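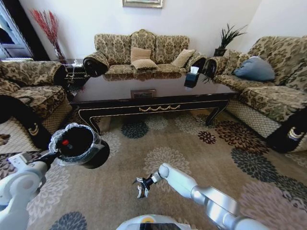
Abrasion ratings on upholstery fabric, a short thread. I get asked what the number on the swatch card means about once a month and would like something to link to.

The number is a count of rubs. A fabric sample is clamped in a machine, rubbed with a standard abradant, and inspected at intervals. The rating is the count at which it reached a defined amount of wear, or the count at which the lab stopped.

Those are two different results and the card rarely says which. A mill that needs a certain figure for its catalog will often stop the test there. Two fabrics with the same rating can be far apart in life.

In the US you mostly see double rubs (Wyzenbeek). In Europe it is Martindale cycles. One rubs back and forth along the warp or the weft, the other in a figure that changes direction. There is no reliable conversion between them. Ignore the charts that offer one.

Damask deserves its own post. The pattern comes from switching between warp-faced and weft-faced weave, so the yarns float over several others before going under. Long floats give the sheen. They also snag, and they wear before the ground does.

A flat abrasion test says little about snagging. If there is a cat, ask about float length before you ask about rubs.

Direction matters too. I had a damask from Carré last January where the warp and weft results were far enough apart that I asked for the full report. Agathe Langlois in their sample room sent both sheets the same afternoon. The card had printed the higher one.

Where seats fail in my shop, in order of frequency: front edge of the seat deck, inside of the arms, welt cord. The middle of the cushion is well down the list. Welt is bent tight over a cord, so it wears on a ridge.

Mihret Negash cuts welt on the bias for this reason. Costs more yardage — on a patterned fabric, noticeably more — but the wear is spread across both sets of yarns.

Sunlight is a separate test with a separate number. Same for seam slippage, pilling and crocking. A high rub count tells you none of these.

What to ask the supplier: which method, which direction, which abradant, and whether the test ran to failure.

My sample log is at 2,542 entries. 2,469 of them have a rub count on the card. Only 40 say whether the test was stopped early.

Next thread is backing: knit, latex and none. I still owe someone an answer on the Clukholm chenille and will put it there.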